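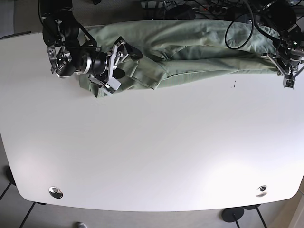

Nandi Maluleke thinks I'm too hard on these things. Give it time, she wrote after my last page, you wouldn't laugh at a kid for taking all afternoon over a pair of pants, and a kid at least gets to go outside after.

Fair enough, but I wasn't laughing. I was asking what I always ask on these pages: could I hand over the chore and go do something else? I ran the folding counter at Medora Wash and Fold for six years and I still do the books there, so I have a stake in the answer. If a machine could really do the counter, I'd be first in line with a checkbook.

Can They Do the Chores Yet? Part 4: Folding
Posted 20 Jun 2021

Earlier parts covered dishes, floors and stocking shelves. Floors did best. Dishes did badly, mostly on account of bowls. Folding is the one readers keep asking for, and it's the one I know something about, so expect more grumbling than usual.

Green pants, a gripper at each end

Pants look easy. They have a long straight shape and two legs that are supposed to match, and any ten-year-old can get them into a rectangle. The trouble starts with the one leg lying across the other and the creases running off on a slant. A person fixes that with a shake. You hold the waist, snap once, and the air does most of the work. Two arms over a table mostly don't get to use air, so every wrinkle has to be pulled or pressed out on the flat, and each pull can make a new one.

I'd also like somebody to tell me how it does with a pair that's inside out. At the counter that was every third pair on a bad day, and you did it by feel while talking to a customer. Also belts left in. Also tissues. The tissue problem alone could be its own page.

Dorian Leclerc, who took over the counter from me, sent a note when I told him what this part was about. He wanted to know how the clothes get to the table. It's the right question. In nearly every folding video I've watched, the garment begins the video already out on a nice clear surface by itself. In real life it begins at the bottom of a warm heap, wrapped around a fitted sheet, with a sock up one leg. Getting it out of there is half the job. I'd say more than half in winter.

Some numbers, so you know what a plain small-town shop does. In May the Medora counter folded 2,679 pieces, and May is slow. Dorian does some 80 an hour when the phone leaves him alone. I don't expect a machine to match that. It could be a good deal slower and still pay its way if it worked all night with the lights off and the door locked. But then it has to work with the door locked, meaning no one standing by to straighten a collar or pick a shirt up off the floor, and that is where I get off the bus.

I wrote to two companies that say they're working on laundry, Retis and Baert. Retis sent a brochure with a great many words in it about the future of the home. Baert sent a real answer, to their credit: they are trying towels first, then pillowcases, and they won't give a date for clothing. I trust that more than I trust the brochure. Towels are honest work and there are a lot of them in the world (hotels, gyms, my sister's house).

Orange, which brings me to sleeves

Sleeves are the thing I'd grade on if I were handing out grades. On a towel every corner is a corner. A top has arms that go wherever they like, and cloth puckers at the seam where the arm joins on, and that pucker doesn't want to lie down for you either. 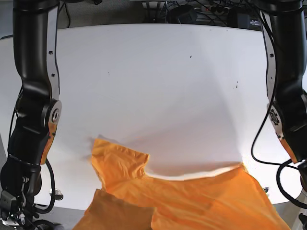
You learn to put a thumb on that seam and sweep the sleeve back with the other hand in one go. I taught this to high school kids every summer and the slowest of them had it by the second shift. What they were really learning was how much to press. Too light and the sleeve slides back out. Too hard and you drag the whole body of the shirt with it and have to start over. I have yet to hear a good account of how a gripper is going to know the difference between a thin rayon blouse and a work shirt you could sand a deck with.

Then there's the question of what folded means. Ask 17 customers and you'll get close to that many answers. We kept index cards. Mrs. so-and-so wants thirds, the fellow from the feed store wants his rolled, and one family wanted everything in halves and stacked by child. A machine that makes one kind of fold very well would suit a store shelf, and I can picture a shop like Alel, where it's all the same tee in four colors, getting some use from one. That would be my bet for where it lands first, if it lands. A house is a harder place than a store.

Nandi's other point, which I'll pass on because it's a good one, was about people who can't fold. Her father has bad hands. For him a slow machine that gets it mostly right would be worth having even if it took the whole evening over one basket. I don't have a smart reply to that. I'd just want it to be the whole basket, and I'd want the price to be something her father could pay.

Gray tee, the plainest thing in anybody's dresser

I saved the T-shirt for last because it's the one I'd buy the machine for. Nobody minds a rumpled T-shirt much. The standard is low and the pile is endless.
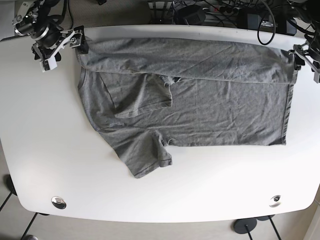 Gray tee, partway through: top folded down, one sleeve tucked in, the other still sticking out.

That second sleeve is what I'd be watching. Dorian's rule for new hires was that a shirt isn't folded until you can pick it up with one hand and set it on the stack, and he used to walk down the counter doing just that, with everything that came apart going back to the start. I'd like to see that test run on any of the machines, with the shirts taken from a heap and no one helping.

My score for folding, for now: not yet for the house, maybe for the store, ask Baert about towels. Part 5 is making the bed. Send me your fitted sheet stories.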